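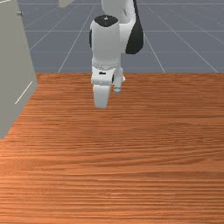

Market Analyst, Consumer Goods (India and Gulf markets)

Trandier advises mid-sized manufacturers on entering and expanding in foreign consumer markets. The company is hiring one analyst for its market sizing group. The group supplies the demand estimates, price studies and channel reviews that clients use when deciding whether to enter a country, through which distributor, and at what shelf price.

Location: Skisside office, with up to 2 days a week remote
Contract: permanent, full time
Reports to: Gopinath Rajan, head of market sizing
Start: June, or earlier by agreement
Reference: 546

Background to the position

Most of the group's current work concerns packaged food, personal care and small kitchen appliances. Clients tend to arrive with a single national figure for market size and a plan built on top of it. That figure is usually too coarse to act on. Demand for the same product can differ sharply between two cities in the same state, and the split between small independent stores, supermarkets and online sellers changes the margin more than the headline volume does. The analyst will produce estimates at city and channel level and document how each one was reached.

The work is split between desk research and fieldwork. Expect about 10 weeks of travel a year, mostly in trips of one to two weeks. Store checks and distributor interviews are carried out by the analyst in person, with a local interpreter where needed.

Duties

Build and maintain demand models by city tier, income band and sales channel.
Collect shelf prices, pack sizes and promotion terms during store checks, and enter them in the price database the same day.
Interview importers, distributors and retail buyers, and write up each interview in the standard form.
Review import duties, labeling rules and product registration steps for each category under study.
Prepare the written report and present the findings to the client.
Update published estimates when new household spending data comes out, and record what changed.

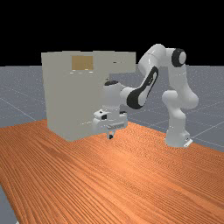 White robot arm and cabinet on a wooden tabletop. Computer rendering.

Requirements

A degree in economics, statistics, business or a related subject, or equivalent work experience.
At least 4 years in market research, trade analysis, category management or export sales.
Confident use of spreadsheets and of one scripting language for data cleaning. The group works in Python, but R is acceptable.
Practical knowledge of survey weighting and of the limits of small samples.
Clear written English. Reports are read by people who did not attend the briefing, and they have to stand without a presenter.
A valid passport and no restriction on travel to the countries covered.

Useful but not required

Hindi, Tamil or Arabic at working level.
Experience with a distributor or retailer on the buying side.
Familiarity with the Wegener price index method. Training is given during the first month for those who have not used it.

What the job does not include

The analyst does not sell projects and has no revenue target. Client contact starts once a project is signed. Advertising tests and brand tracking are handled by a separate team at the Ollach office, and requests of that kind are passed on to them.

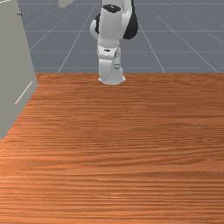 Salary is set by a published grade table, which is sent to every applicant invited to interview. Travel days that fall on a weekend are returned as time off within the same quarter. Flights, lodging and a fixed daily allowance are paid by the company – the analyst does not need to carry these costs and claim them back.

Selection process

The first step is a phone call of half an hour with Gopinath Rajan. Candidates who go forward receive a short data set and a set of store check notes, and are asked to write a two-page estimate with the assumptions listed. Allow one evening for it. The final step is a meeting at the Skisside office, where the estimate is discussed with two members of the group. Travel costs for this meeting are refunded.

How to apply

Send a resume and a one-page cover letter to the Skisside office and quote reference 546. The letter should describe one market estimate you worked on, the sources used, and how far the result was from later sales, if known – a large error with a clear explanation is acceptable. Please do not include confidential client material. Applications are read in the order received, and all applicants get a written reply.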